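Ticket 1492: Cursor drifts at the new desk
Opened by: Verna Abernathy
Assigned to: Mei Pettigrew
Category: Peripherals (moved from Furniture, moved back, moved again)
Status: Closed

Verna Abernathy, Tuesday 9:10 am
Since the Doucette desks went in on our floor, my cursor slides down and to the right whenever I stop moving. It isn't dramatic. It just leaves, like a guest who has decided not to say goodbye. The mouse is the Netura I used on the old gray desk for two years without a complaint from either of us. I've restarted. Please don't ask me to restart.

Mei Pettigrew, 9:42 am
Thanks, Verna. I had the restart question typed and have deleted it. Can you swap the battery and wipe the sensor window with a dry cloth? Also let me know if it happens on a sheet of plain paper.

Verna Abernathy, 10:15 am
New battery, same drift. Sensor wiped, one crumb removed, same drift. On paper it behaves perfectly, so I now own a mouse pad made of last quarter's travel policy. First use anyone has found for it.

Mei Pettigrew, 11:30 am
Came up and tried it. Things I ruled out:
Receiver moved to the front port: no change.
Ernel loaner mouse: drifts too, a little less.
Sensitivity was at 3000. I don't know who did that. Dropped it to 200, which made the drift slower and Verna crosser.
Polling, pointer acceleration, driver reinstall: nothing.
Your Netura on my old desk downstairs: fine.
So it's the desktop. I asked Furniture, and they told me desks don't have drivers.

Verna Abernathy, 1:05 pm
Furniture has also sent me a 60 page care guide. It recommends coasters.

Mei Pettigrew, 3:20 pm
Left you a plain Zomus cloth pad. No drift on it after an hour with either mouse. Sensitivity is back to something a person can live with. Closing, with a note below for whoever gets the next one.

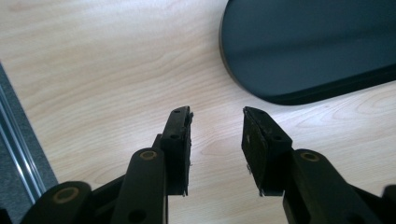
Note for the next tech: try a pad before you touch the drivers, and save yourself my morning. My best guess is that the sensor is having trouble with the finish. The laminate is pale beige with soft, wavy grain lines running on a diagonal, and it has a slight sheen where the light falls on it. I can't prove that's the cause, but both mice settled down the minute they were on cloth. If the user says they like the look of the bare desk, agree with them and leave the pad anyway. MP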